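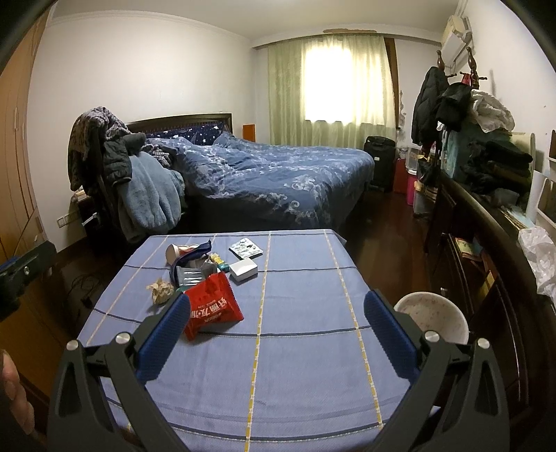

Gudora checked tablecloth, light blue, small size

I don't expect much from a tablecloth, and the listing for this one made me expect less. "Transforms any bedroom," it said. It's a light blue check with thin cream and yellow stripes and some darker blue lines, and my bedroom is still my bedroom.

What it has done is cover a table I was tired of looking at. The colour gets on well enough with a blue duvet, and the check is busy enough that crumbs don't shout at you. Snack wrappers, tablets, tissues, a bowl – everything ends up on mine, and it copes.

Now the grumbles. "Wipe clean" is generous. Tea wiped off if I was quick, soy sauce didn't, and I had to wash it twice before Friday. It came folded into a tight square and the creases hung about for 2 weeks. The hem on one side wanders. My old Verkia cloth was plainer but better stitched, and I only replaced it after burning a hole in it.

Would I buy it again? At the sale price, probably. At full price I'd look at Verkia first.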